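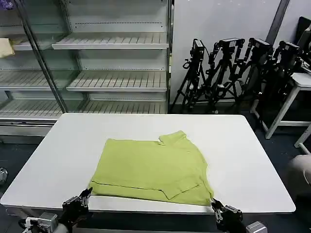 3.2 衣物折叠习惯与“闲置感”

图2 白色桌面上一件折到一半的浅绿色上衣。

写到这一节我得先坦白，我自己就是那种衣柜塞得满满当当、早上还站在门口喊没衣服穿的人。所以做这个题目多少有点私心（导师看开题报告的时候也笑了）。前一节讲的是大家怎么买衣服，这一节我想聊聊买回来以后的事：衣服放在哪儿，怎么放，又是怎么一点一点从“常穿”滑到“忘了还有这件”的。

我们在Bremeo二手交换平台上发了2,000份问卷，收回有效答卷1,518份，回收率算是相当让我惊喜了！问卷里有一道开放题，请大家写一件“一年没穿但舍不得扔”的衣服。我原本以为会读到一堆礼服和大衣，结果翻来翻去，写得最多的居然是T恤、薄毛衣这类最普通的东西。有人写颜色太亮，买的时候喜欢，上班穿不出去；有人写领口洗松了，想着在家穿，可在家穿的衣服早就够多了；还有一位就写了四个字，“压在下面”。

这四个字我反复琢磨了很久。以往讲衣物闲置，多半从消费心理入手，谈冲动购买，谈身材变化，谈潮流更替，这些我都同意，问卷里也都找得到影子。可是“压在下面”说的是另外一回事，它跟喜不喜欢没什么关系，纯粹是看不见。一件上衣折成方块叠进抽屉，露在外面的只剩最上面那一层布，领子什么样、袖子多长，全靠记忆。像图2里这样折到一半的时候，轮廓还不规整，多少认得出是件上衣；等真正折成一个整齐的方块，再往上摞几件，主人能凭着认出它的就只有颜色了。

于是我们在答卷里把收纳方式分成两类来看：平叠堆放和竖立排列。挂起来的这里先不讨论，放到3.4节和外套一起讲，不然篇幅实在收不住。平叠的受访者提到“翻”的次数特别多，翻乱了、懒得翻、翻到底下才想起来。竖着放的人用词就不太一样，他们爱说“抽”，抽一件出来，旁边的倒了再扶一下。我觉得这两个动词的差别挺有意思的，翻是要把整摞都惊动一遍，抽只跟那一件打交道，早上赶时间的时候，这点麻烦足够让人放弃底下的衣服了。

当然，我不想把话说得太满。爱竖着放的人，很可能本来就更在意整理，衣服也许买得就少，这里头谁是因谁是果，单凭一次问卷我说不清楚。我们也试着把衣物总量放进来一起看，可是“你有多少件上衣”这种问题，大家填得实在太随意（有人直接填了“很多”），最后只好放弃，没有纳入分析。

另外还有一个小插曲。我在Clollska社区的换衣活动上跟几位居民聊天，好几个人都说，决定送走一件衣服，往往是在折它的时候。收下来，摊平，折袖子，折到一半忽然停住，想起自己很久没穿了。有一位说，要是衣服一直挂在阳台上，她大概永远不会动这个念头。折叠这件家务，平时总被当成收尾的杂活，没想到在这里成了一个重新打量衣服的机会。这一点我在文献里还没读到过专门的讨论，也可能是我读得不够，欢迎同行指正。

不过访谈和问卷的口径不完全一致。来换衣活动的人，本来就愿意处理旧衣，他们讲出来的“停一下”，放到普通人身上未必常见。我们打算四月在Unberg再做一轮入户访谈，请受访者一边收衣服一边说话，看看这个停顿究竟会不会出现，又会出现在哪些衣服上。访谈提纲见附录2，其中关于内衣和袜子的问题已经删去，试访时大家都有点不好意思，我也是。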